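Week 6 handout: Buying a used computer without getting burned
Household Money and Consumer Skills, evening section

Hi all! I typed these up from my own scribbles after class on 17th February, so forgive the jumps. Hafiz Liem asked why two computers that look the same from outside can be priced so differently, and I said part of the answer is whatever's under the side panel. A few looks at insides, then, chips and sockets included. 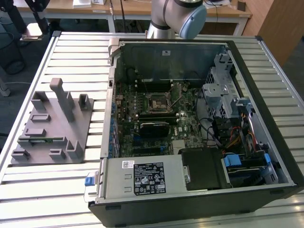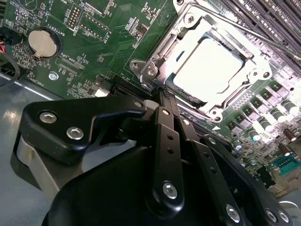
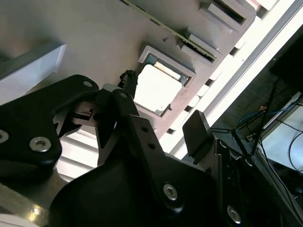
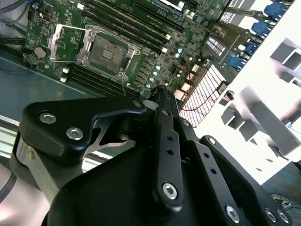 1. Work out what you need first

I always start here and people always skip it. Write down what the computer is for before you open a single listing. Email, taxes, a kid's homework? You need far less machine than the ads suggest. Songül Sönmez told us she'd nearly paid extra for a gaming setup to run a recipe file (she laughed, so I'm allowed to repeat it).

2. Who is selling?

Private sellers are cheaper, but you're mostly buying "as is." A shop costs more and usually gives you some kind of warranty – read how long it lasts and who pays for shipping. Get the return terms in writing, even if it's only a text message.

3. The total price

Our worked case was the Berura listing. Sticker price $1383, which sounded fine until we added tax, delivery, a monitor and the software the buyer wanted. Go back over your own column of figures and see where you landed. Sang Nông's group forgot the monitor, and so did I the first time I taught this!

4. Questions to send the seller

How old is it?
Has anything been replaced, and by whom?
Can I see it switched on before I pay?
Is the original receipt available?
Has the drive been wiped?

5. Paying

Pick a method that lets you dispute the charge. Gift cards and wire transfers to strangers are a flat no from me. Meet somewhere public and bring a friend, and if the seller keeps rushing you, go home – there will be another listing tomorrow.

For next time: find 5 real listings, work out the full cost of each, and bring the one you'd choose. Ilgın Kaplan has the spare copies of the worksheet if you missed class.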